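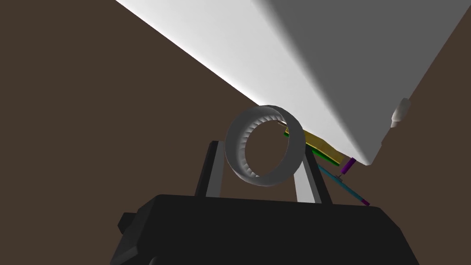 Flosell, a maker of software for small-parts assembly, today released Plodura, a library of simulated manipulation recordings made for training robot control models. The first edition holds 1059 episodes, each one driven from start to finish by a human operator working through a virtual workcell. Every episode is stored with the view from behind the gripper, so a model learns from the same close-up picture the operator had. In one recording a gray ring with small ridges along its inside wall sits tilted between the two fingers, with a large slab slanting overhead and a group of thin colored parts behind it.

Plodura is aimed at teams building learning systems for handling work where parts do not arrive in neat rows. Flosell began collecting in March and ran two operator stations through the summer. Operators drove the simulated arm with a handheld controller and were asked to work at whatever pace felt normal to them. Pauses, second approaches and changes of grip were left in the recordings.

"We had customers asking why their models froze the moment a part was a little out of place," said Bayu Kwok, who leads data collection at Flosell. "When we looked at what those models had been trained on, every grasp was perfect. Ours are ordinary. Some of them are clumsy, and we kept the clumsy ones."

Each episode includes camera images, joint positions, finger opening and a short written instruction. Episodes that ended without completing the instruction are labeled as incomplete and can be filtered out by users who do not want them. The files open in Tjoa, the company's free viewer, and can be exported to common training formats.

The library also keeps the stretches of a session when the gripper is open and holding nothing. Many collections trim this footage to save space. Flosell left it in after early tests in which models trained on trimmed episodes closed their fingers too soon. 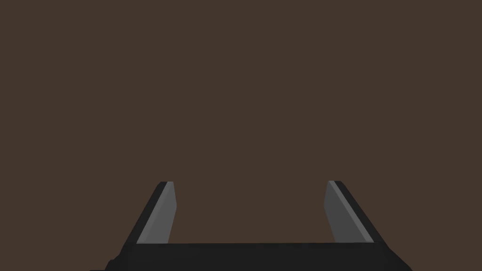

Gripper view from a Plodura recording, with the fingers open and nothing between them.

Saltell, a parts kitting company, has had access to a preview of the library since late spring. Its engineers used 400 of the episodes to train a model for sorting rings and short rods, then added their own recordings on top.

"The simulated episodes gave us a starting point, and we needed far fewer recordings from our own line than we had planned for," said Sutrisno Govindasamy, automation manager at Saltell. "We still had to do that second part. The lighting in our building is different and so are the bins."

The simulated workcells use plain surfaces and simple lighting. Flosell recommends that users combine Plodura with recordings from their own equipment before running a trained model on a production line. A second edition with more varied surfaces is in preparation.

Plodura is available now to registered Tjoa users. Research groups and schools may use it at no charge. Commercial licenses are priced per site, and current Flosell customers will find the download in their account pages starting Monday.

About Flosell
Flosell develops software and training data for robotic assembly and kitting. Its products include the Tjoa viewer and the Plodura library.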